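4.2 Putting toys away

Of the household chores in our study, tidying small objects into a container looked the easiest on paper. The object is light, the table is flat and the target is wide. We included it partly for this reason, as a lower bound: a machine that cannot clear toys from a table should not be asked to clear a kitchen. The chore was proposed by Milagros Orellana, who had observed that parents in our earlier interviews named it before laundry or dishes.

Each trial used toy animals and one open plastic container placed between two arms. The operator's instruction was the same in every trial, "put the animals in the box", and it did not say which arm should take which animal. A trial was counted as complete when all the animals were inside the container and both grippers were empty. We did not ask that the animals stand upright in the container, as no parent had asked for it. The limit was 4 minutes. Figure 8 shows the work in progress.

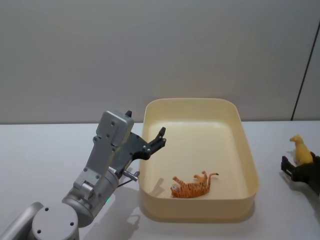
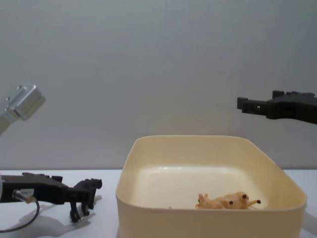
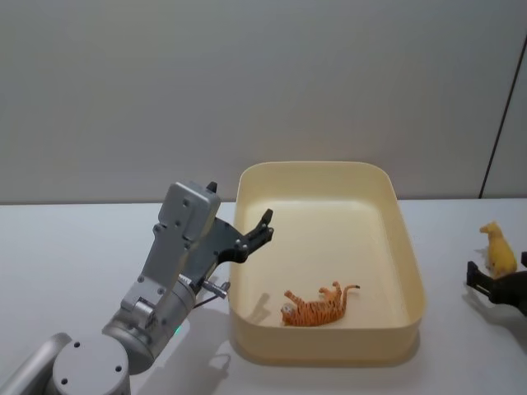
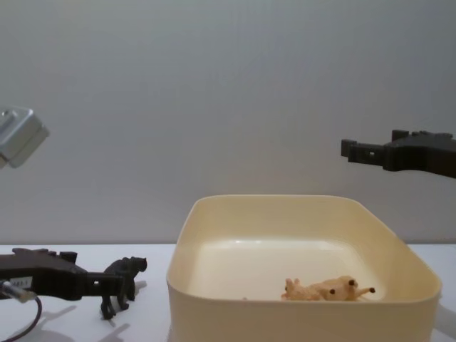 Figure 8. Toy tidying with two arms. In each view one animal lies in the container and another is still outside it.

Can such a machine be left alone to tidy a child's room?

At present it cannot. It can do a part of the work on a clear table with good light, but a room has a floor, soft toys, books and a child who walks in, and none of these were in our trials.

We ran 64 trials with the Kistus controller. Most of them were completed inside the limit, and the failures were of few kinds. The most frequent was a poor first grasp. An animal with thin legs offers little to hold, and when the fingers closed too low the toy turned over and had to be approached again. The second kind was waiting. When both arms had a toy to bring, the controller held one arm back until the other had left the space over the container, and in several trials the pause became so long that the limit was reached. Herman Mangundap, who reviewed the recordings, marked these trials separately, and we agree with him that they should not be read as failures of grasping.

The speed is a more serious matter for use at home. An adult who was asked to do the same chore finished it before the machine had released its first animal. Phúc Chu has argued that speed is not important if the person is in another room, and in our interviews some parents said the same. Others told us that a slow machine on the family table at 6 in the evening would be in the way of dinner. We have no data from real homes to decide between these views, and the trials planned for April will take place in two of them.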